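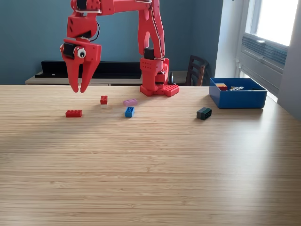
I bought the Nurklow weed puller in April for our creek cleanup at Sillstead, and I've had three months of thistle to form an opinion! It's a long-handled thing with a foot pedal and steel claws, and if you picture two fingers closing on something from above, like the red gripper with the googly eye, you've got the idea. You step, tilt, and up comes the root. On damp meadow soil it's wonderful (I cleared 31 thistles before lunch and my back felt fine). 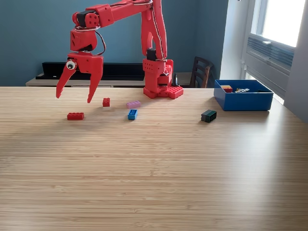
Dry clay is another story. Up on the Pinheiro side of the preserve the claws just skate, and I ended up borrowing Shengli Kang's old digging fork. The pedal also packs with mud, so bring a stick to poke it clean.

It weighs more than I'd like for the walk in, and the grip gets slick with sweat. Wear gloves.
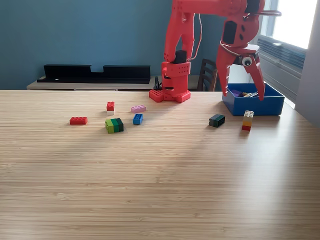 I'd still buy it again, mostly for what it leaves alone. The holes are small, and the native grass next to them barely moves. Skip it for blackberry, though — the crowns are too wide for the claws. Four stars from me, five if they ever fix that pedal.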